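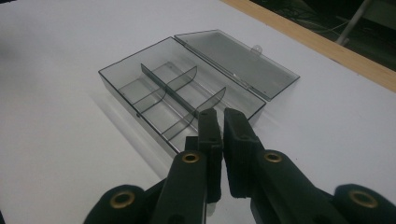
Saturday, 5:10 am

Up too early. Coffee, no breakfast. Boat leaves Mudodwood at 6 and Lambros wont wait, he left Sheyla on the dock last time and she'd paid already.

Split is 200 each, five of us. Do-yoon still owes for bait. Ask him before we're out, he gets seasick and then you can't ask him anything.

Wind down overnight. Apostolos says stripers off the north ledge, Michalis says no, too cold, go deep for cod. They'll argue till noon. I just want one decent fish.

Respooled the old reel last night, knot looks ugly but held when I pulled. Forgot to buy leader. Borrow some.

Gloves!! Not like December.

later, 4 pm

Home. Hands smell. Two cod, one mine, smallish. Michalis unbearable about it. Do-yoon fine untill the ride back, then not fine. Paid up though.

Lambros wants the same crew next month. Said yes. Need to rinse the rods before dinner.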